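4.2 Street trees and summer shade in the Lindeck precinct

The second part of our study moves from the planning rules to the footpath itself. Lindeck was laid out with wide verges and very few trees, and that made it a wonderful place to ask a simple question: how much does a young canopy change the way people use a street? We were surprised by how quickly the answer started to show up, even in the first summer of records.

We followed 60 street trees planted along three blocks between the tram stop and the Rutherford Street shops. All of them went in as advanced stock, in soil trenches joined under the paving so that the roots of one tree can reach the next. The trench design came from Piroska Sárközi's earlier work at Kevonach, where single pits had filled with roots well before the crowns closed over. Sharing soil between trees costs more at the start, and the council's engineers were wary of it near the gas main, so one block kept the older single pits. That gave us a comparison we would never have dared to ask for!

Shade was measured on the ground at three in the afternoon, using chalk outlines that were then photographed from a ladder and traced. It is a slow method and hard on the knees, but it picks up the gaps between leaves that the aerial surveys smooth away. Surface temperature was read at the kerb, in the middle of the footpath and at the shopfront. Rangi Mudgway carried out most of the readings and also kept a log of where people stopped, sat or crossed the road.

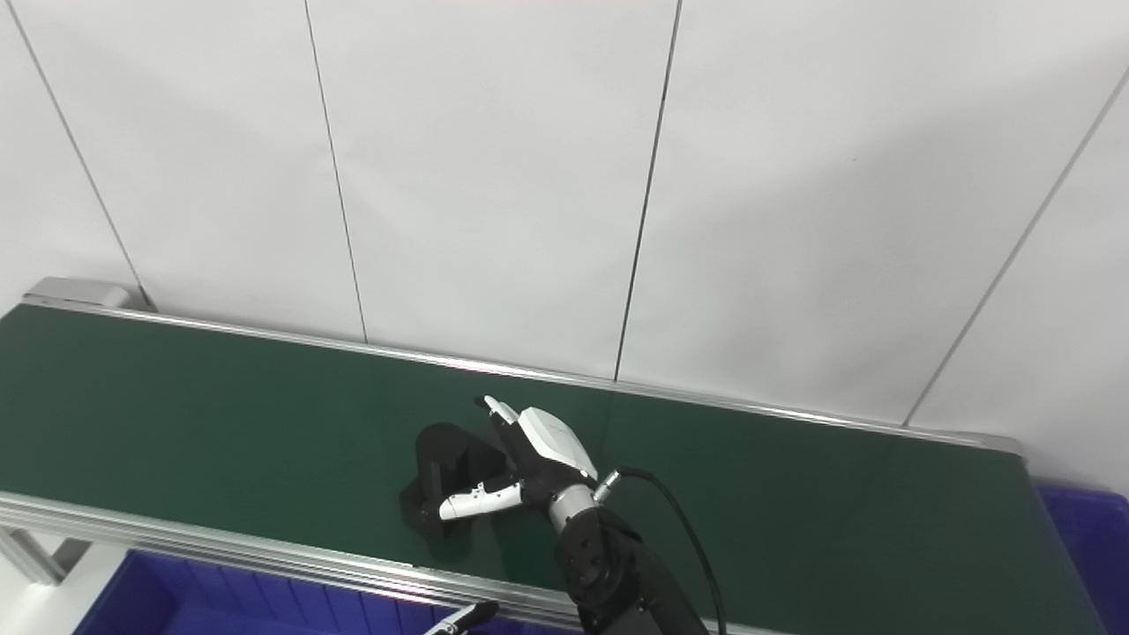

Figure 4. Conveyor belt with robotic hand.
Lindeck, January

By midsummer the trees in the joined trenches had noticeably fuller crowns than those in single pits, and the difference was plain to anyone walking the three blocks end to end. People were already choosing the shaded side. In Mudgway's log the benches under the trees were taken first nearly every afternoon, and shoppers who used to cut straight across the car park began to follow the longer route along the verge. The bakery moved its outdoor tables to catch the shade of a single brush box, and then moved them again as the sun shifted.

The Sunday market gave us the liveliest results of all. Sixteen stalls chose their own places each week, and the order in which the spots filled turned out to be a lovely rough map of comfort. Stallholders knew which trees held their shade past noon and which dropped twigs on the cheese. Several of their remarks sent us back to check our own tracings, and in two cases they were right and we had marked the wrong tree.

Water is the harder part of the story. The trenches are fed by run-off from 400 square metres of roof on the Matier building, through a settling pit that has to be cleared of leaves by hand. During the dry weeks before the holidays the pit was blocked for part of the time, and the trees furthest from the inlet lost some lower leaves. They recovered, but we would not want to read too much into a single season — a longer dry spell could tell a different story. We have asked for a second inlet at the eastern end, and the soil moisture readings from that block are taken up in section 4.3.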